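Can a robot do my dishes yet?
Sort of. I'd give it the easy part, moving a thing from here to there, and I'd keep the sponge myself.

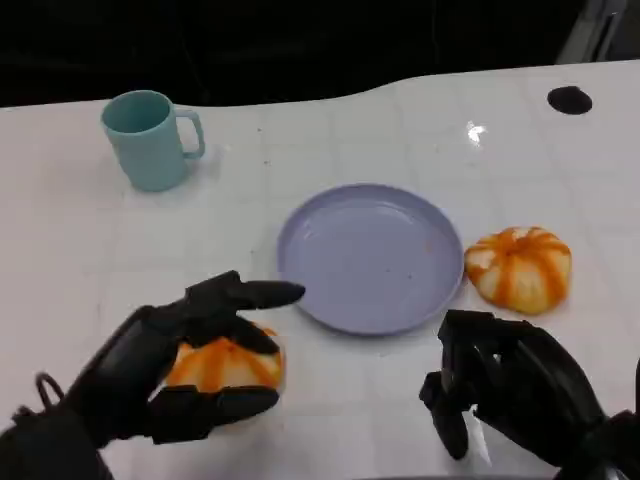

What about scrubbing?
Not that I've seen. Wet plates are slippery, and soap makes it worse – ask my floor.

How about shop work?
Much better! Same part, same spot, all day long.
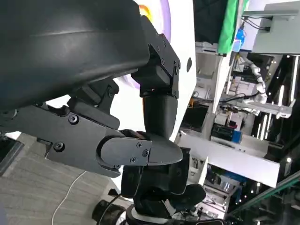
Upkeep is what I'd ask about before buying anything. Wulan Hidayat at Darnau quoted me 40 minutes a month, and I believed her until I looked closely at a gripper. All those little screws in the black plates – somebody has to check them, and I'd lose half.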